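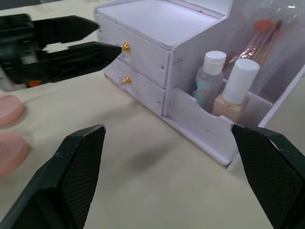
化妆台收纳看似琐碎，却是居家整理咨询中提问较为集中的一类。为编写冬季居家整理专题，Itulmont生活服务中心近日访问了Zivorwood整理工作室的一位负责人。访谈在工作室的实操间进行，内容涉及台面收纳柜的选择、粉扑的存放以及刷具和瓶装用品的归位。现将谈话整理如下。

受访者首先谈到台面的使用原则。她认为，多数家庭的困难在于物品没有固定位置，用完之后随手放下，次日再找，台面便逐日缩小。“我们上门时通常先请住户把所有用品取出来，平铺在桌上，再决定哪些放回去。收纳柜本身的大小，反而放到后面讨论。”

据她介绍，工作室的基础课程每期90分钟，前半段用于清点和分类，后半段用于归位练习。学员使用的是同一种小型台面柜，练习结束后各自写下每层的用途，带回家中对照。课程今年12月起增加了化妆用品单元，由工作室与Zosevlow社区学堂合办。
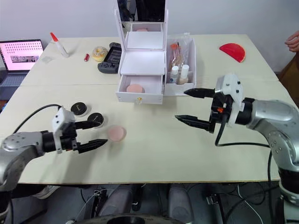

粉扑的存放是新单元的第一项内容。受访者表示，粉扑数量多、形状相近，最容易混放，因此练习时特意把它们分散开来。有的平放在桌面上，有的搁在镜子下方的层板上，还有的已经收进拉开的白色抽屉。学员需要说明每一处是否合适。“层板适合放当天要用的那一个，抽屉留给备用的。桌上那个如果说不出理由，就应当收起来。”她还提到，抽屉内以平放一层为宜，叠压之后下面的往往被遗忘，海绵也容易变形。

关于粉扑收入抽屉前的处理，她的要求较为严格：清洗后须在通风处彻底晾干，不得带着潮气入柜。工作室为此在讲义中单列一页，并建议住户把晾干的位置与存放的位置分开。对于已经开裂或洗后仍有异味的粉扑，她主张直接更换，不再占用抽屉。

谈到柜体的选择，受访者提出了几项考虑。其一是抽屉不宜过深，小件物品沉在底部，取用时需要翻找；其二是拉手应当便于单手操作；其三是侧边最好留有敞口格，供较高的瓶子直立存放。她说，工作室曾比较过若干款式，价格超过500元的柜子在日常使用中并没有表现出明显的优势，住户可以按台面尺寸和现有用品的数量来决定。

“带镜子的柜子要先看摆放位置，”她补充道，“镜子正对窗户，白天会反光；背对窗户，脸上又偏暗。我们一般建议侧面受光，柜子靠后放，前面留出大约30厘米的空间，足够打开抽屉，也足够放手。”

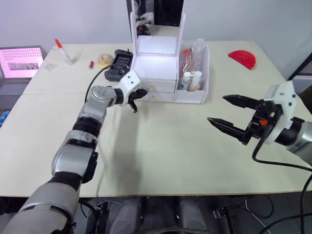
刷具与瓶装用品的归位

受访者将这一部分称为“敞口格的管理”。按照她的说法，敞口格方便，也最容易失控，凡是暂时没有去处的东西都会被塞进去。工作室的规定是刷具靠后，瓶装用品靠前，常用的粉底放在最容易拿到的位置。刷具可以装在透明袋中，刷毛向上，既能防尘，也能看清种类。

对于瓶装用品，她建议以三个月为期检查一次，查看瓶口是否清洁、标签是否清楚。开封日期宜写在瓶底，以免遮挡产品说明。“有些住户舍不得丢，我们也不勉强，只请他们把不确定的几瓶单独放在一个盒子里，下次检查时再作决定。”

她同时提醒，胶水、剪刀等文具不应与化妆用品共用一格。两类物品常在同一张桌上使用，收纳时仍须分开，尤其是有儿童的家庭。
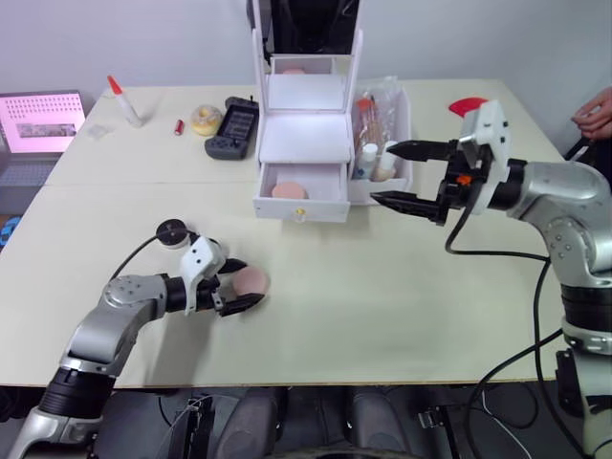 在谈到住户如何保持整理成果时，受访者认为，关键在于把归位的动作控制在很短的时间内。工作室要求学员在课程结束前完成一次完整的归位，不计速度，只检查物品是否回到约定的位置。课后另有一次电话回访，由学员自行说明哪些位置做过调整。她表示，调整本身是正常的，最初的安排未必符合每个人的习惯，使用一段时间后改动一两处，往往更加稳定。

工作室目前正与Papadopoulos家居用品店商议，拟在店内设置一处供顾客试用的台面，便于选购前了解抽屉深度和格位高度。化妆用品单元的讲义将在下一期课程开始前修订，增加刷具清洗和小件分装两节。有意报名的居民可向Zosevlow社区学堂前台索取课程说明。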